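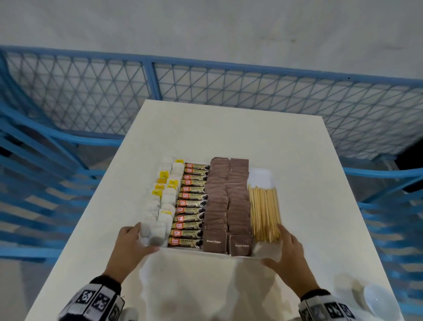 Hot drink tray

A hot drink tray, also called a beverage tray or condiment tray, is a shallow open container used to hold single-serve supplies for tea and coffee. It is found in offices, hotel rooms, waiting areas and meeting halls, most often beside a kettle or a hot water dispenser. The tray keeps small packets in one place and lets a person take one of each without searching through boxes.

Contents

The usual contents are tea bags, instant coffee, sugar and stirrers. Creamer, honey and artificial sweetener may be added. Cups are normally kept apart from the tray, as they take up too much room.

Tea bags are supplied either loose or in paper envelopes. Many have a string with a paper tag at the end, which stays outside the cup while the tea steeps. Instant coffee for trays is packed in narrow sticks, each holding enough for one cup. Coffee sold this way may be plain granules or a mix that already contains sugar and creamer. White and brown sugar come in sticks or in flat square sachets. Stirrers are made of wood or plastic and are usually bundled or stood in a cup.

Arrangement

Supplies are commonly set out in parallel columns, with one kind of item to a column or pair of columns. Tea bags and square sugar sachets are placed on edge and overlapped, so that each one leans on the next. Sticks are laid flat across the column and stacked from one end of the tray to the other.

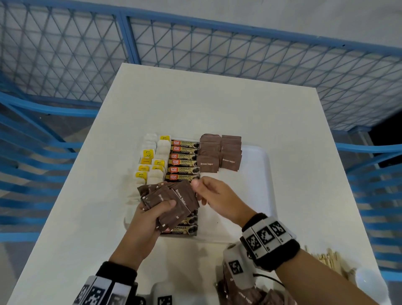 Square sachets are easiest to place in small handfuls, fanned slightly before they are set down. A column that is too loose will slide when the tray is carried, and one that is too tight makes single packets hard to pull out. Printed sides are turned toward the user.

Trays without dividers depend on the packets themselves to hold the rows in place. Divided trays are sold by catering suppliers, among them Kitadico and Varnar, in plastic, wood and metal.

Refilling

In busy places the tray is refilled daily. Older packets are moved to the front and new ones added behind them. Torn packets are thrown away, and the tray is wiped with a damp cloth and dried before it is filled again.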